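The pink glass comes back to the table

Coloured wine glasses spent a long time at the back of the cupboard. They were wedding presents, or they came from a relative's house in a box with newspaper round them, and they were brought out at Christmas if they were brought out at all. Now they are on the shelves of ordinary homeware shops again, and the colour that sells is pink.

At Potorell, a homeware shop on two floors in the old market building in Gurkton, a whole bay by the stairs has gone over to coloured stemware. The shop sold 338 pink glasses in May, more than all its other colours together. Green came second. Clear glasses still outsell the lot, but they are bought in sixes and the coloured ones often go singly or in pairs.

The pinks vary a good deal. At the pale end are glasses with only a blush to them, which look almost clear once there is white wine inside. Then come the rose and raspberry shades. At the far end is a hot magenta that makes no attempt to match anything else on the table, and this is the one younger buyers pick up first.

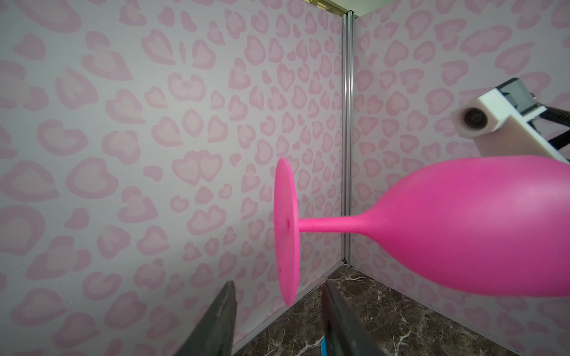

A magenta wine glass on its side, with the foot and slender stem in view.

The finish matters as much as the colour. A shiny glass throws light about and shows every fingerprint. A matte one is softer to look at and keeps a more even colour, though you can't judge a wine through it. People who care about the look of what they are drinking should stick to clear. For elderflower, squash or a spritz with ice, it makes little difference.

Not everything sold as a wine glass is made of glass. Plastic versions have improved, and for a garden or a caravan they are the sensible choice. Check the label if you mean to put them in the dishwasher. Some coloured glasses have the colour right through the material and others are sprayed on the outside, and the sprayed kind will scratch and fade in time. Run a fingernail gently under the edge of the foot, where the coating is usually thinnest.

Size is worth a thought too. A big bowl on a thin stem looks well in a shop, but it is top-heavy and easily knocked by a sleeve. Measure your shelf before you buy. Plenty of kitchen cupboards are too low for a tall glass, and storing one on its side is asking for it to roll.

Washing up is simple enough. Use warm water, a soft cloth and a small amount of liquid. Hold the glass by the bowl while you dry it, and never twist the bowl against the foot. That is how most stems get snapped.

As for how many to buy, the old rule of a matching set seems to have gone. Triltanine, whose spring range came in almost 85 colours and finishes across all its tableware, now sells stems one at a time. Younis still boxes them, but in pairs. A table with 2 pink glasses, a green one and whatever clear ones have survived looks perfectly all right, and when one breaks there is no set to spoil.

June 2022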